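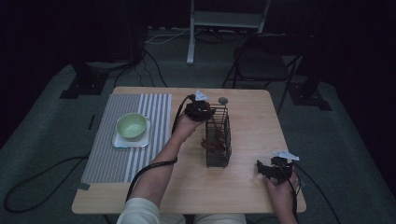

Torben Ruppert asked whether the bowl and saucer should stay on the placemat while the mesh basket gets sorted, or go back on a shelf first. They stay. Noted for the Pomham list too.

Progress, table setting and tidying, Kemeys room

July so far: 47 table rounds done of the 83 in the plan. Behind by a bit, mostly the first half of the month when we had no placemats. Striped ones now in use, taped at the corner so they dont slide. Brown pieces (leather or cloth) for the basket came late from Skilta, invoice attached. Still 3 short.

Tabletops. You asked if the pale wood was worth the extra over the painted ones. I think so, grain looks nice and wiping down is quick.
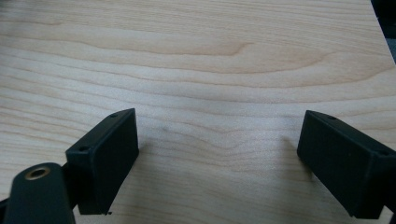 Cleared top, Kemeys room.

Spend is inside the budget line, will send the sheet seperately. No new furniture needed before August. Would like 4 more bowls if Hedura can match the green, otherwise white is fine.

Same top again, grain side up:
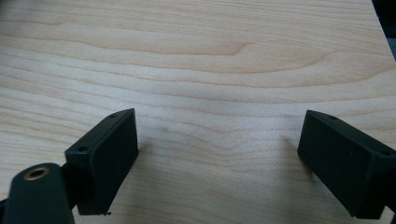
Next month

Finish the remaining rounds. Chase Skilta on the brown pieces. Write up the basket step properly, current notes are half a page and not very clear.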